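Já são 253 demonstrações na bancada Luro!

A coleta da tarefa das frutas engrenou de vez: desde 20 de julho, Fraser Tennant e a equipe do turno da manhã gravaram mais 77 episódios com os dois braços trabalhando juntos, a parte mais difícil (e a mais divertida) de ensinar. Sacola plástica muda de forma o tempo todo, e é essa variedade que queremos no conjunto de treino. A meta agora é chegar a 307 antes de retreinar o modelo.

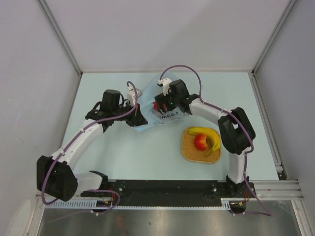 As duas garras com a sacola azul; banana e maçã no jogo americano.

Quer teleoperar uma sessão? Fale com o Fraser!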